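3.2 Workspace marking and surface condition

Published manipulation results are hard to compare across sites when the table itself is not controlled. Most papers report the arm model, the gripper and the camera resolution. Few report how the work surface was divided, what it was covered with, or when the cover was last changed. In this section we give the rules used at the two Triseck sites, Panstead and Linell, and the checks that go with them. The rules are written so that an operator can apply them without help from the person who set up the cell.

The surface is divided into cells with adhesive tape. Tape is preferred to printed sheets for two reasons. A printed sheet has to be replaced as a whole when one corner tears, and its ink can fade unevenly under overhead light. Tape can be lifted and laid again one strip at a time. The color must differ clearly from the cover and from every object in the test set. Blue satisfied this condition for our object list. A site that works with blue objects should pick another color and record the choice.

Strips are laid by hand along a straightedge. The long strips go down first, from the near side of the table to the far side, and the cross strips follow. The overlap at each crossing is left in place. Early on, one site trimmed the overlaps with a blade to keep the surface flat, and the cuts went through the cover. We now forbid cutting on the table. A double layer of tape is thin enough that it did not change grasp outcomes in our trials, provided that no object is placed on a crossing at the start of an episode.

Cell borders are defined by the outer edge of the tape. An object counts as inside a cell when its full base lies within the untaped area. Where the edge of a strip is uneven, the operator judges by eye and does not use the strip if the base touches it. This is a coarse rule. It was adopted after a finer one, based on a measured distance from the strip center, was applied differently by operators on the same shift.

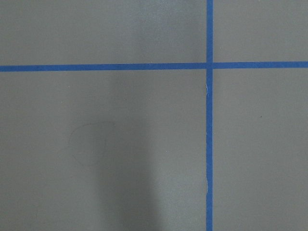
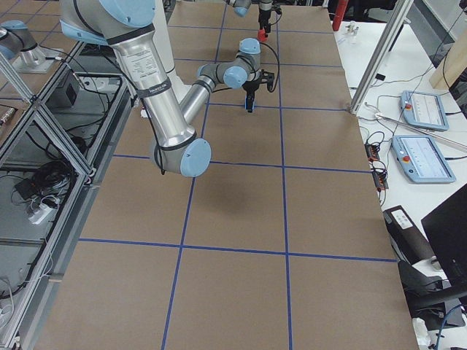
Figure 4. Tape-marked work surfaces: a single crossing on a gray surface, from the wrist camera (first), and a full grid on brown paper, from the fixed camera (second).

The surface check is done at the start of each session and again after any break longer than 10 minutes. The operator looks at the wrist camera stream with the gripper open and raised, and moves the arm across the grid one cell at a time. Three conditions are recorded: tape, debris and marks. Tape is scored as acceptable if no strip has lifted. Debris covers anything loose on the surface, including fibers, crumbs and dust large enough to be seen in the stream. Marks are scuffs, pencil lines and stains that cannot be wiped away.

Debris is removed before recording starts. Marks are handled differently. A faint mark can be left in place, but the operator enters the cell in which it lies, and that cell is not used for evaluation episodes until the cover is changed. The reason is practical. In an early batch from Panstead, a policy trained on 232 episodes returned repeatedly to one location on the table whether or not an object had been placed there. The training episodes all came from a cover with a visible scuff at that location. We cannot show that the scuff was the cause, but the behavior did not appear in a second batch recorded after the cover was replaced.

Shadows need a separate note. Overhead lamps do not light a table evenly once an arm is over it, and the shadow moves with the arm. Removing shadows completely was judged too costly. The rule is that lamps stay in fixed positions, that window blinds are closed, and that no lamp is added or taken away within a batch. A person standing close to the table can also darken part of the surface, so the operator remains at the side desk during an episode.

Cells in which two arms share a table have further requirements. Each arm is assigned a set of grid cells before the session, and an episode in which an arm enters a cell assigned to the other is stopped and labeled. Each gripper carries finger tips of its own color, so that a reviewer can tell from video which arm made contact. Every arm has its own teach pendant, and each pendant is kept within reach of the operator with its emergency stop uncovered. Papers, cups and spare cables are not to be placed on or against a pendant. Cables on the arm are strapped to the link and given enough slack at the elbow and wrist to allow the full planned motion.

Compliance was reviewed in December by a reader from Odukoya, a partner site that took no part in the recording. The reader went through the session forms and compared them with the stored video. The most common fault was a missing entry for the check after a break, which accounted for almost half of the faults found. Unrecorded lamp changes came next. Faults in the tape itself were rare, and all of them concerned strips near the front of the table, where sleeves and boxes rub against them.

Two limits should be stated. The rules were developed on flat tables, and we have not tried them on bins, shelves or moving belts. They also depend on the operator noticing small things in a video stream late in a shift. An automatic check for debris was tested at Linell but raised too many false alarms at the tape edges, and it was left out of the procedure described in this paper.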